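Last updated: December

So the new gripper came in, and I have done almost nothing else since. I had a whole list of other things to get through this month, and none of it has moved. Sorry to anyone waiting on an email from me!

Some background if you haven't been reading along. I've been doing snack sorting for a while now, small bags and wrappers picked off a table and out of clear plastic bins. It sounds like a silly task until you try it. Chip bags are awful to pick up. They're shiny, they crinkle, they're mostly air, and the part you can get hold of changes every time the bag lands. A wooden block is in the same shape on try 3,000 as it was on try one. A bag of chips has been through some things by then.

The two grippers I'm comparing are the Andville, a plain parallel-jaw model I've used for ages, and the Skatik, which has longer fingers with softer pads and a bit of give at the tips. Same arm, same controller, same table, same cameras. I only swap what's on the wrist. Swapping takes me 15 minutes if the cable behaves, and the cable does not behave. I rerouted it with a lot more slack this time, so there's a big loop up top now, and so far it hasn't snagged on anything when the wrist turns all the way over. Fingers crossed.

First impressions of the Skatik: wow, the closing motion is smooth. The Andville has a tiny jerk right at the end of its travel that I had completely stopped noticing until it was gone. On a stiff object that doesn't matter. On a puffed-up bag, that jerk squirts the thing sideways out of the fingers like a watermelon seed, and I'd been blaming my grasp points for it. Weeks of blaming my grasp points! I went back and looked at old logs and a good share of my "missed" picks were really "had it, then shot it across the table."

Where the Andville still wins is flat stuff at the bottom of a bin. Its fingertips are thin and hard and you can slide one under an edge. The Skatik pads are chunky, and with a flat package pressed against the plastic they just pet it. I tried coming in at more of an angle and that helped, but then the knuckle bumps the bin wall. The handle cutouts are a nuisance too, because a wrapper corner that pokes into one of them is very hard to get back out with either gripper.

And the clear bins themselves, oh boy. The depth camera sees straight through the walls half the time and then sees a wall that isn't there the other half. I know, I know, use opaque bins. Sang Từ tells me this every time we talk. But the people I'm hoping will use this someday have clear bins, so clear bins it is. What I've done is stop asking the camera where the walls are. I measure the bin once, fit the rim, and let the controller treat the sides as solid no matter what the depth says. The Emetti controller makes that pretty painless, you draw the keep-out boxes and it plans around them. Before that I was on the Trương board, which I liked a lot for force control, but every keep-out zone had to be typed in by hand and I kept swapping height and width.

Settings, for those who asked last time: I dropped the closing speed a lot and set the grip force just above where a bag starts slipping when lifted. With the Skatik that's a lower number than I expected. The pads do so much of the work. I also added a short pause after closing, before the lift, to let the air inside the bag settle. It makes each pick slower and I don't care, the lift is so much calmer.

Next up is a proper run of 1,000 picks with each gripper, same mix of packages, same starting piles as near as I can make them. I want to log slips separately from misses this time. I'm also tempted to try printing thin nails for the Skatik fingertips so it can get under flat packages. If you've done fingernails on soft pads, please tell me what you glued them with, mine keep peeling. 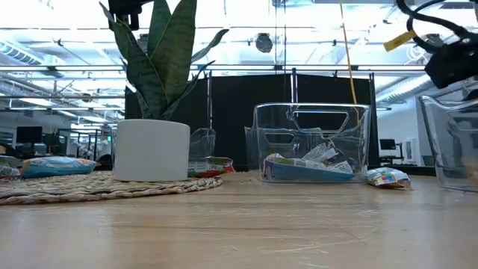 Table with the bins and snacks, gripper at upper right.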